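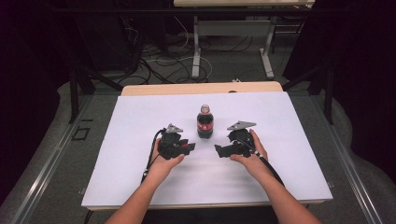

Figure 1. A small plastic soda bottle between two working hands.

4.2 Where the drink goes

I went into the diary part of this study expecting to write mostly about coffee, and I was wrong by a mile. We got 142 usable diaries back from the two sites, Kirima and Laur, with 2134 separate drink entries, and cold soda kept turning up in the middle of the afternoon (coffee pretty much disappears after lunch!). What surprised me more was how much people wrote about where they put the thing down. The form didn't ask. They filled the margins with it anyway: too close to the elbow, too far to reach, on the floor by the bag, where it got kicked.

Small bottles with caps came out well in these notes. Folks at Laur liked being able to take two sips and close it again, and 9 of them said they'd stopped using mugs at the table for that reason. I wouldn't lean too hard on that, given that our November round only ran at one site.
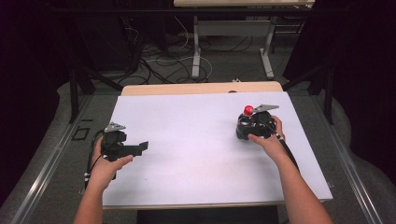

Bořivoj Hájek read an early draft and objected that I was mixing up thirst with boredom, and that a person who takes a sip every few minutes may just want a break from the work. He's got a point. Our diaries can't separate the two, and I've gone back and changed "thirst" to "drinking" all through Section 3.
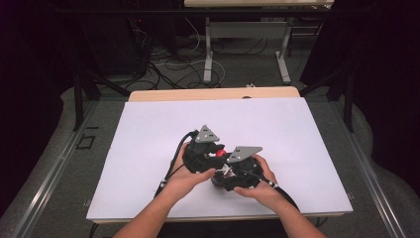 Figure 3. Table work that takes both hands.

For jobs that tie up both hands, the entries bunch together at the end of a task, often with a bigger gulp (people's word, and I kept it). Desk readers spread their sips out much more evenly. I'd love to see somebody repeat this with measured amounts, as all of ours are self-reported and a "sip" clearly means very different things at Kirima and Laur.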